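# Small dishes, small helpings

Dishes on the green surface, some with colored sticks in them.

I've been meaning to write about supper for a while now, mostly since my neighbor Darius Luik asked how we manage to have so many people over without losing our minds (or our savings). The short answer is small dishes! The long answer starts with my aunt, who fed a whole street every September and owned only two big pots. 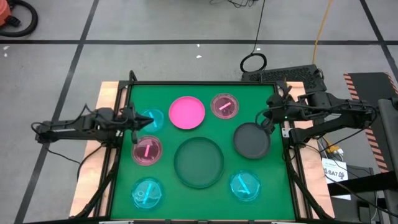
*Round dishes, all different sizes and colors.*

She would cook beans with paprika in one pot and something with cabbage in the other, and then everything else on the table was little – pickled peppers, a scoop of white cheese, walnuts, whatever came out of the garden that morning. People filled up slowly and talked a lot, and I don't remember anyone ever going home hungry.

When we moved to Lirnora I tried to do it the grand way, with a roast and matching plates, and I spent the whole evening in the kitchen with my hair stuck to my forehead. Kastriot Trajkovski came in to find me, ate a pickle standing up, and told me to sit down. I have cooked my aunt's way ever since.

So if you want to try it, start with the beans. I use 400 grams, soaked overnight, with an onion and two bay leaves, and I let them go low and slow until almost dinnertime. Salt at the end. Then open every jar in the fridge and put a little of each one out, even the odd mustard from Farkas that you bought on vacation and forgot.

Bread matters more than you'd think, by the way. I get the dark loaf and warm it in the oven while people are taking their coats off – the smell does half the welcoming for me. Next month I'll write up the cabbage, once I've worked out how much vinegar she used.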